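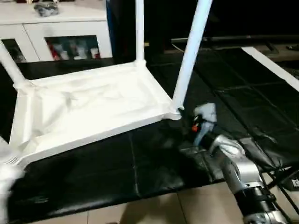 The white table on the mat, legs up.

Minutes, shared workshop build group, September 16, 2023

I took the notes again, so blame me for the spelling. Ruth Catterall chaired, and we started late while the coffee brewed.

Table job. We spent most of the morning on this one and I loved it! Ruth wants the arms to handle the whole table upside down before we ask for anything fancier, and we all agreed. The corner sockets came up a lot - I'd like us to slow the right arm down near the legs, and Ruth would prefer to leave the speed alone and fix the approach angle. We'll try hers first, then mine.

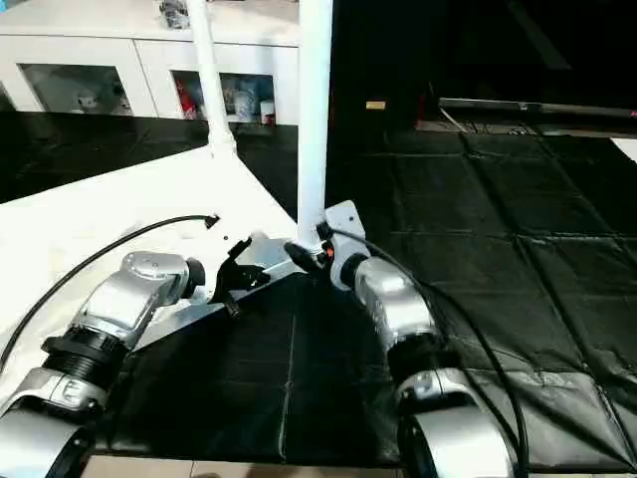 Both arms at the table, with the metal bar between the grippers.

Cables. I asked (again) for a tidier route along the right arm. Agreed to buy clips from Mapplebeck, 30 in a pack, and I'll fit them before the next session.

Money. We have $3,000 left for the build until February. Ruth asked that anything over $26 goes past her first, which seems fair enough given my habits.

Name. Kusstead got three votes and Clukent got one (mine). Kusstead it is, and I'm being very grown up about it.

Dolville visit. They'd like to come and see the arms running. I said yes a bit fast - Ruth will write back and ask for a date after the angle change is done.

To do: Ruth, approach angle and the Dolville letter. Me, clips, and typing these up sooner than last time.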